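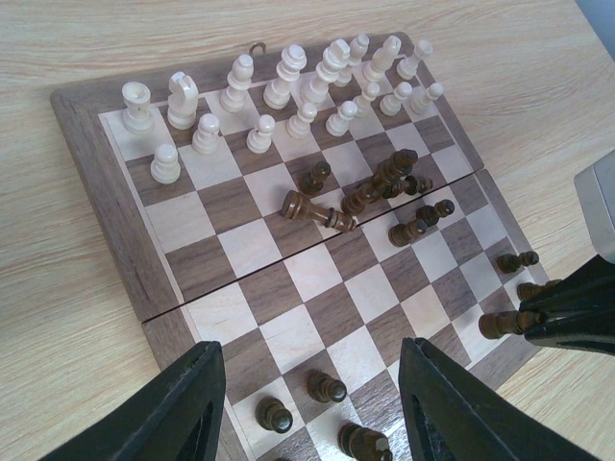 Photos: Krystyna Nowakowski

Fogh folding chess set, wooden, with pieces
Reviewed by Wanda Kaczorowski

I bought the Fogh set in August to replace a vinyl roll-up board that had stopped lying flat. I wanted something wooden that could stay out on a table for a game and go back on a shelf when we were done. I did not want to spend tournament money. Krystyna has used it as much as I have, and where we disagree I've said so.

The short version is that the pieces are good for the price, the board is decent, and the hinge is the weak part.

The board

It folds in half along the middle and closes with a small metal hook on the edge. Open, it has a darker brown border around light and medium-brown squares. The contrast between the squares is lower than on a printed board, and the first evening I had to look twice at the long diagonals. I stopped noticing after a few games. Krystyna never had trouble with it.

The finish is smooth and even. There is no lettering or numbering along the border, so anyone who writes down moves or follows games from a book will have to count squares. I don't consider that a fault, but it matters if you are buying for a beginner.

The seam is visible from any seat at the table. On ours the two halves sit very slightly out of line with each other. A piece placed near the join does not wobble, but you can feel the step if you run a fingernail across it. I pressed the halves together, opened and closed the board a few times, and it made no difference. I wrote to Fevano, the shop I ordered from, and they offered an exchange. I kept the one I had, as the offset is small and I didn't want to repack it. 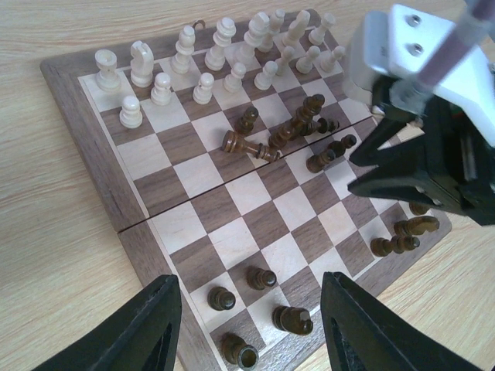 The latch is simple and does its job. It holds the board shut with the pieces inside, and it has not opened on me while carrying it. It does stick up a little when the board is open, on the side of one player. My sleeve has caught on it twice. After that I got into the habit of turning the board so the latch faces whoever is wearing short sleeves.

The pieces

The light side is a cream white, and the dark side is a deep brown with a varnish. Both are turned wood. The knights have a proper carved head and the rooks have a notched top, so those two are easy to tell apart from any angle. The bishops are plain and rounded, with a slot. Pawns have a round ball on a flared base and are comfortable to pick up.

My one complaint is the king and queen. Both are tall, and on the white side in particular I have set them down on each other's squares more than once in poor light. If you look at the tops they are different enough. At a glance across the table they are not. Krystyna thinks this is a problem with my glasses.

The dark pieces are the nicer of the two sides. The varnish brings out the color and they look more expensive than they were. They are also a bit slicker in the hand. The white ones have a drier feel, and I prefer holding them, though I like looking at the others.

Weight is on the light side. If you bump the table, the tall pieces go over first and usually take a pawn with them. A toppled king will lie across two squares and roll a little before it settles. I played on a weighted Molura set for years and the difference is obvious. For a household with a cat, or with small children who like to push everything into the middle, I would look for something heavier.

Setting up and putting away

Setting up takes a couple of minutes. Putting away takes longer than it should. The pieces go in loose, and you have to tuck the last ones down before the halves will close. I tried a cloth bag for each color and then the board would not latch, so the bags went back in the drawer. The Clamier set I looked at before buying had a fitted tray inside. I passed on it over the price and I sometimes regret that.

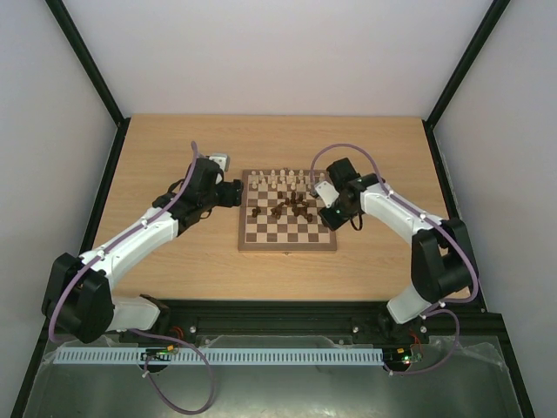
Who should buy it

Anyone who plays at home a few times a week and wants wood on the table will be fine with the Fogh. It is a good first wooden set. For club play I would want heavier pieces and coordinates on the border.

Check the hinge when it arrives. Open it on a flat table and look along the seam before you throw out the box.

Rating: 3 out of 5. Krystyna would give it one more.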